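The upstairs room at Ornetti, a little gallery

We moved in up here in September, Joonas Leinonen and I.
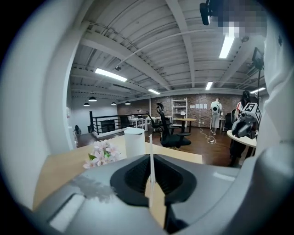 Joonas fell for the brick the moment he came up the stairs, and I can't say I argued for very long. It does make the evenings feel warmer, even when the heating is being difficult (the whole floor is 145 square metres, so you can imagine). The pink flowers on the light wooden table are artificial, I'm afraid, as I've never kept a real plant going past a fortnight, but I'm terribly fond of them, and they look rather nice with the white container beside them. The tall white shelves against the bricks are still waiting for a proper sort-out, which I've promised to do before the next open evening.

Teemu Suominen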